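The things we keep in small boxes

By Tracey Whiteley
Jun 22, 2021
127 shares | 12 comments

My grandmother had one ring, one brooch and a chain which she wore only to church. When she came to Australia she carried them in a matchbox, pushed down inside a sock. I do not think they were worth much. But in our family everybody could tell you where the matchbox was kept.

I have been thinking about this matchbox because in October I spent some days at Dobson, a small repair shop behind the railway station, where people bring jewellery that is broken or too tight, or that they simply do not know what to do with. The owner is a goldsmith of 64 who learned the trade from her uncle. She asked me not to print her name, as she has enough customers already.

Most of the people who come in have inherited something. They put it on the counter in an envelope or in a folded handkerchief, and then they start to explain. The goldsmith lets them talk. Only after this she takes the piece and looks at it under the lamp.

"They want me to say it is valuable," she told me. "Sometimes it is. More often it is plated, and the stone is glass."

I asked if they are disappointed. She said that some are, for a minute, and then they ask her to fix the clasp anyway. One man paid more for a new clasp than the whole bracelet would bring at a sale. He did not bargain.

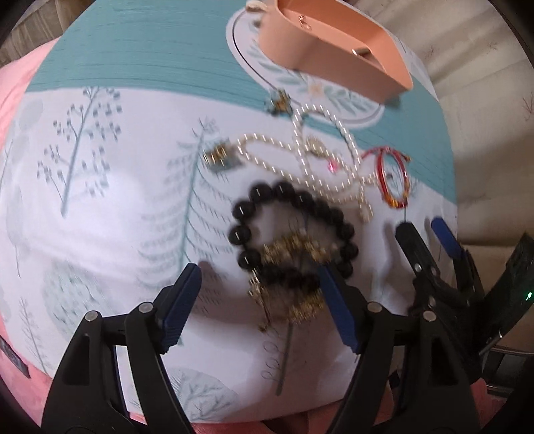

A peach-orange tray and a few pieces of jewellery on a printed tablecloth.

There is a question which comes up in nearly every family, and it is how to divide such things fairly. Money is easy to divide. A brooch is not. At Hado, an auction house which sells the contents of whole homes, I was told about two sisters who owned one pair of earrings together and took one each. Neither could wear hers, but both were satisfied with this arrangement for many years. Then the daughter of one of them got married, and the pair was lent out, complete, for an afternoon.

Other families write lists. I met a retired teacher who has stuck a little number under every item in her drawer, with a notebook that says who should get it and where it came from. She is now on her third notebook. Her sons find it a gloomy hobby, but she enjoys it very much, and when she showed me her pages I understood why. A plain silver ring had almost a full page. It was bought with her first wages, lost in a garden, and found again by a neighbour who was planting beans.

The goldsmith has a drawer as well, at the bottom of her bench. In it are the pieces which were never collected. By law she could sell them after some time has passed, but she keeps them, each in a paper bag with the name and the job written on it. The oldest bag says only "shorten, two links". She did the work long ago, and the chain is ready.

As for the matchbox, it is with my aunt. The brooch lost its pin when I was a child and nobody repaired it. I have asked her if I may take it to the shop behind the station - she is still deciding.

Share this story
We use cookies to improve your visit. By continuing to read you accept our cookie policy.
Sign up for our weekend newsletter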